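Cletano County Courthouse: Press Area Walkthrough, With Comments
Prepared by Huia Pearce for the Salinent courts desk and pool partners
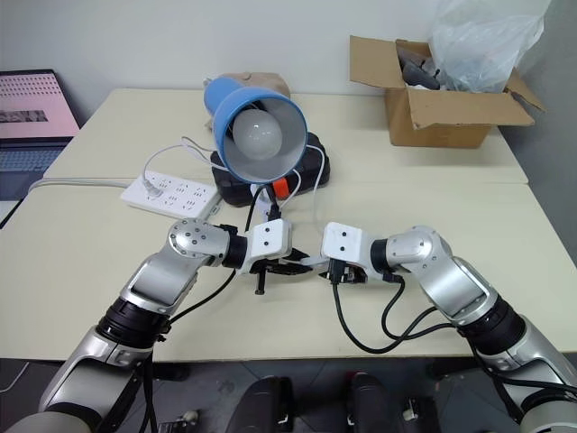
I did this walkthrough the afternoon before jury selection and again the next morning, when the satellite trucks were already in and the line for public seats had reached the bus shelter. The second visit taught me far more than the first! If you are new to the pool, read the whole list once at your desk and then carry it with you. If you worked the last big trial here, skip to the sections on the steps and the cables, where most of the changes are.

Ratings are OK, FIX (someone has to do something before we go live) and WATCH (fine now, could turn on us). My comments follow each item.

ARRIVAL AND PARKING

Truck spaces marked and free of private cars: OK
The county has coned off the whole east side of the street, and the deputy working the barrier knew exactly who we were. What a pleasure. Our truck permit is 957 and it has to be face up on the dash, with the number readable from outside. Last time ours slid down into the vent and we spent a happy hour proving we existed.

Hydrant clear: OK
Please keep it that way. The temptation is strong once the spaces fill up.

Fire lane open from the corner to the loading dock: WATCH
Open when I looked in the afternoon. The next morning a caterer's van was sitting in it with the flashers on. Ask politely, then ask the deputy.

Mast clearance checked from the ground, all the way around: FIX
There is a new string of holiday-style lights between the lamp post and the Gunawardena Building. It looks lovely at night and it is in exactly the wrong place. The truck has to pull forward one space before the mast goes up. Check overhead on foot, walking around the vehicle, with a second person doing the same in the other direction. Power lines on the alley side have not moved and are still too close for any mast work there.

THE FRONT STEPS

Handrails firm: OK
I leaned on every one of them like a tired juror. The center rail used to wobble and somebody has bolted it down properly. Thank you, whoever you are.

Step edges visible: WATCH
The yellow paint is worn off toward the middle, where everyone walks backward in front of a defendant. Walking backward down these steps is the most dangerous thing any of us will do all month, and I include lunch from the cart. Shooters get a spotter. The spotter keeps a hand on the shooter's shoulder or belt and talks the whole time: step, step, flat, step. If you have no spotter, stay at the bottom and shoot up. It's a better angle for faces anyway.

Path kept for lawyers, witnesses and the public: FIX
There has to be a clear lane from the doors to the curb, and tape on the ground won't hold it once somebody famous comes out. I have asked for barrier sections on both sides. Building management said yes before I finished the sentence, so I am hopeful. Until they are in place, no crew sets up above the landing.

Ramp clear: FIX
A tripod case was parked on the wheelchair ramp both times I came by. I don't know whose it was and I don't need to. Nothing goes on the ramp. That includes bags, people and light stands, and it includes "just for a second."

Standing distance from the doors: OK
The court order sets it at 40 feet and the sheriff's office has painted a line, a really good thick one. Boom poles count. If your microphone is over the line, you are over the line.

THE MICROPHONE STAND

Podium level and weighted: FIX
It rocks. The front left foot is on a seam in the paving. Two sandbags on the base and a shim under that foot should do it, and the pool engineer has both. Please don't use a folded notebook. I saw the notebook last year and I saw what happened to it in the rain.

Microphones clamped, with nothing dangling at face height: WATCH
Once every outlet has added its own clamp, the whole bundle gets top heavy and the flags start to poke out sideways. Use the mult box. It sounds great, I tested every output, and it saves you from climbing over an attorney to rescue your gear.

Light stands bagged and legs fully spread: OK
Very tidy. Tall ones get a second bag if the flags on the courthouse roof are standing straight out.

CABLES AND POWER

Cables covered wherever the public walks: FIX
The mats cover the sidewalk crossing and then stop short of the steps, leaving a gap that would catch a heel or a walker. More mat is coming from the truck. Until it's down, one person stands there and points at the floor. It's a dull job and I did it myself in the morning, and I met half the town. Wonderful people. One man had queued for a seat at every big case in the county and had strong opinions about sketch artists.

Load on the shared outdoor circuit: WATCH
I added up everything plugged into the pool box and got 2220 watts. The engineer is comfortable with that on this circuit. He is not comfortable with a coffee maker on top of it. Coffee is inside the Gunawardena Building, ground floor, and it's good!

Ground fault protection tested: OK
Pressed the test button, it tripped, pressed reset, it came back. Do this at the start of every day and write it on the sheet taped inside the lid.

Generator exhaust pointed away from the steps and the public line: OK
Also away from the courthouse air intake, which is the low grille behind the hedge. Easy to miss, so go and find it before you park anything with an engine nearby.

Esov radio packs charged and checked for damage: FIX
One pack had a swollen battery. I took it out of the case, tagged it, and told the engineer. If a battery cover won't close flat, don't force it and don't charge it. The rest are in fine shape and the range is excellent, right down to the end of the block.

THE OVERFLOW ROOM

Exits unlocked and signs lit: OK
Both doors open outward with one push. I tried them with my arms full, which is how you will be using them.

Seating leaves an aisle: WATCH
The chairs were set out beautifully in the afternoon. By morning they had drifted into a sort of puddle near the monitor. Whoever gets in first, please pull the back row straight again.

Posted occupancy respected: WATCH
The bailiff has the final say and uses it. On a day with a big name on the stand, the room will fill before the doors to the courtroom even open. Have a plan for where you'll file from if you don't get in. The library across the street has outlets and a very patient front desk.

Laptops and chargers off the floor: FIX
There's a power strip on the back wall with cords fanning across the aisle. Use the side wall outlets, and run cords behind the chairs.

CROWDS AND CONDUCT

Meeting point agreed: OK
North door of the Gunawardena Building. If things get loud or somebody tells us to move, go there, don't stop for gear, and text the desk one word: "out."

Nobody working alone outside at verdict time: FIX
The roster still has a single reporter on the south gate for the late watch. I have asked the desk to pair that shift. Verdict crowds can be joyful, furious or both at once, and it changes quickly. Having a colleague beside you makes everything easier, including the reporting.

Distance from supporters and protesters: WATCH
Interview from the edge of a group, with your way out behind you. Ask before you film anybody's sign up close. People have been very generous with their time here, and I'd love for us to deserve it.

Alleged victims and their families: OK
The court has given them a separate entrance. We don't stake it out, we don't park near it, and we don't film it from the library roof. All pool partners have agreed to this in writing, which made my week.

Jurors: OK
No pictures, no following, no chatting in the elevator. If you find yourself sharing an elevator with one, get out at the next floor and take the stairs. They're nice stairs.

First aid kit in place and stocked: FIX
It's in the truck, behind the passenger seat. It's low on gloves and completely out of burn gel. The new supplies are on order, and I'm bringing my own kit until they arrive.

Weather plan: WATCH
Masts come down at the first thunder, no debate, no waiting for the live shot to wrap. The stone on the steps gets slick in rain, so rubber soles, please. I love a good dress shoe as much as anyone, and they can wait in the truck until you're on.

OPEN ITEMS BEFORE DOORS

Truck forward one space: engineer
Barrier sections on the steps: building management, Huia to confirm
Podium shim and bags: engineer
Extra cable mat: truck crew
Swollen Esov battery to safe disposal: engineer
Late watch paired: courts desk
Burn gel and gloves: Huia

I'll walk it again at 6:30 a.m. with anyone who wants to come along. Meet me at the north door.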